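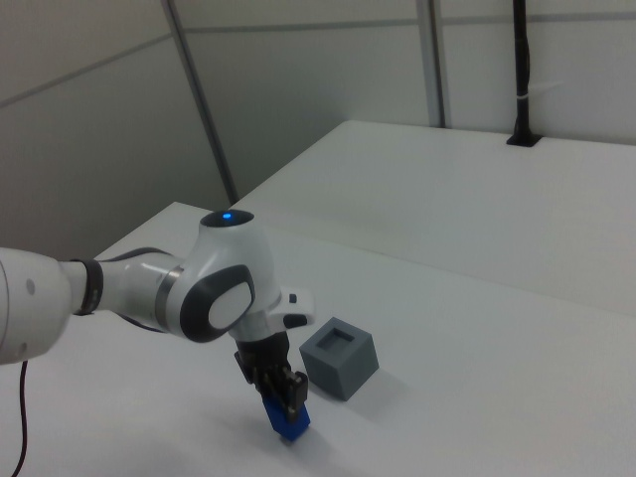

According to Kavitha Kotian, a nankhatai that does not crack on top has been made by someone who was afraid of the ghee. Plenty of home bakers would agree with her, and the cracked top is one of the first things people look for in this wonderful cookie.

Nankhatai (also spelled nan khatai, naankhatai or nankatai) is an eggless shortbread cookie from the Indian subcontinent. It is made from flour, sugar and ghee, usually with some chickpea flour or semolina mixed in, and is most often flavored with cardamom. The cookies are small, thick and domed, with a sandy crumb that falls apart almost as soon as it is bitten. They are eaten all year with tea and in great numbers around Diwali, when boxes of them travel between houses.

Contents
1 Name
2 Origins
3 Ingredients
4 Preparation
5 Regional and household versions
6 Serving and storage
7 Common problems
8 See also

Name

The first half of the word is generally traced to the Persian nan, meaning bread. The second half is disputed. One explanation connects it to a word for a kind of biscuit used in Afghanistan and the lands nearby, and another to a word for six, after a supposed list of six original ingredients. Those who favor the second explanation do not agree on what the six were, though flour, sugar and ghee are on every list, and toddy turns up on many of them.

In coastal Karnataka the name is often shortened in speech to khatai. Street carts in northern cities tend to use the full word, painted large on the side.

Origins

The most popular story places the birth of the cookie in Surat, in Gujarat, where Dutch traders ran a bakery. When the Dutch left, the business passed to a local baker. His bread was raised with toddy and made few friends among customers who avoided alcohol, and sales fell. He began drying the bread and selling it cheaply, and the crisp dried pieces caught on. From there he is said to have worked toward a sweeter, richer cookie, which became nankhatai.

It is a great story and it is told in many slightly different ways. Written evidence for the details is thin, and food writers usually pass it along as tradition. What is much easier to believe is the general picture: a port city, foreign baking habits, local fat and local spices, all meeting in one small oven. From Surat the cookie is thought to have gone down the coast to Bombay with Gujarati merchants, and from there just about everywhere.

Ingredients

Ghee is the heart of the thing. It should be soft and grainy, like the ghee at the top of a jar in cool weather, and never melted. Melted ghee makes a greasy dough that spreads in the oven. Butter can be used and gives a pleasant cookie, but the flavor is flatter and the water in the butter toughens the crumb.

The flour is where cooks part ways. All-purpose flour alone makes a tender, pale cookie. Chickpea flour (besan) brings a toasted, nutty taste and a deeper color. Fine semolina adds crunch. A common household mix is two parts all-purpose flour to one part besan, with a couple of spoonfuls of semolina.

Sugar is nearly always powdered. Granulated sugar does not dissolve in ghee and leaves a gritty bite, although some bakers like exactly that and use a mixture.

Baking powder or baking soda, or a little of each, gives the cookie its lift and its cracks. Many older recipes call for a spoonful of yogurt as well, which reacts with the soda and adds a slight tang.

Cardamom is the standard flavoring, freshly pounded if at all possible. (Pre-ground cardamom fades quickly, and a cookie this plain has nothing to hide behind!) Nutmeg and saffron are also used. Slivered pistachios or almonds are pressed into the top.
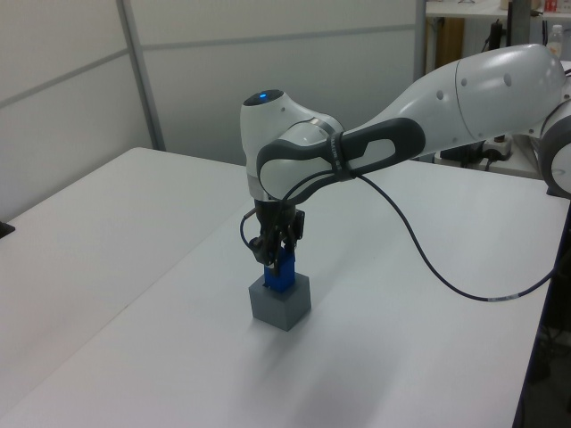
Preparation

The ghee and powdered sugar are beaten together first, by hand or with a mixer, until pale and fluffy. This is the step most often cut short. Jianguo Han, in the baking notebook Grekton Oven Days, recommends beating until a small bit of the mixture floats when dropped into a glass of water, a test that older cooks have used for generations.

The dry ingredients are sifted over and brought together with the fingertips. The dough is gathered and pressed, never kneaded. If it crumbles, a teaspoon of soft ghee is usually enough to fix it; milk will also bind it but makes the cookie harder. Resting the dough for 10 minutes in a cool place makes shaping easier.

A typical batch uses 139 grams of ghee to 300 grams of mixed flours, with sugar to taste. With the sugar and the pinches of everything else, the dough in the Medimness community cookbook weighs in at 591 grams, a comfortable amount for a single large baking sheet. Padmavathi Bangera, the book's editor, gives the weights to the gram and then tells readers in the margin to go by feel.

Balls of dough are rolled between the palms, flattened slightly and marked on top with a cross, a thumbprint or a stamp. They need room between them. Baking is done in a moderately low oven, and the cookies come out while they are still soft in the middle and only faintly colored at the base. They firm up as they cool. Moving them too soon breaks them, and every family has someone who does it anyway.

Baking without an oven

Nankhatai was street food and home food long before most Indian kitchens had ovens, and stovetop methods are still very much alive. A heavy pot is lined with salt or sand, heated with the lid on, and fitted with a small stand to hold a plate of cookies above the hot layer. Street sellers use a shallow iron pan with glowing charcoal below and more charcoal on a metal lid above. The charcoal gives a smoky edge that an electric oven cannot match, and eating one straight off the cart is a joy. 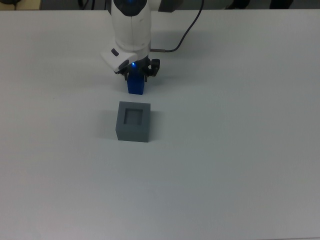
In cities and towns without room for baking at home, it was once common to carry prepared dough to a neighborhood bakery and pay for a turn in the oven after the bread was done. Usha Nadar's memoir of growing up beside the D'Souza bakery describes trays arriving with names written on scraps of paper, and the falling heat of the brick oven being just right for khatai. She also records an argument over a swapped tray that lasted from one Diwali to the following May.

Regional and household versions

Gujarati versions are often made mostly with all-purpose flour, and topped with pistachio or charoli nuts.

In Delhi and across Uttar Pradesh, cart-baked nankhatai leans heavily on besan and semolina. It is larger, rougher and browner than the bakery kind.

Along the southwest coast, bakeries sell a very white, very short version with a smooth dome. Coconut is sometimes added, though purists grumble.

Whole wheat nankhatai, made with atta and often sweetened with jaggery, has a darker color and a taste close to graham crackers. Millet versions made with ragi are popular too, and the earthy flavor goes beautifully with cardamom.

Chocolate nankhatai is a newer arrival. Some of the besan is replaced with cocoa powder, and the results are better than skeptics expect.

Karthikeyan Nair's Skovmont Book of Small Bakes includes a version with black pepper and lime zest, to be eaten with buttermilk.

Serving and storage

Milky spiced tea is the classic partner. Dunking is possible but takes quick hands, as the crumb dissolves in seconds. Cooled completely and packed in an airtight tin, the cookies keep well for a couple of weeks, and many people feel that the cardamom is at its best on the second day.

The shaped, unbaked dough freezes well. It should be thawed in the refrigerator and baked while still cool.

Common problems

Flat, spread-out cookies usually mean the ghee was too soft or there was too little flour. A short chill before baking helps.

Hard cookies have been overbaked or overhandled.

A raw, beany taste comes from besan that has not cooked through. Toasting it in a dry pan over low heat until fragrant, then letting it cool fully, takes care of this.

Smooth tops with no cracks point to tired baking powder or to dough that was too wet.

See also

Shortbread
Ghorayeba
Polvorón
Kourabiedes
Osmania biscuit

Page last edited Sep 10, 2024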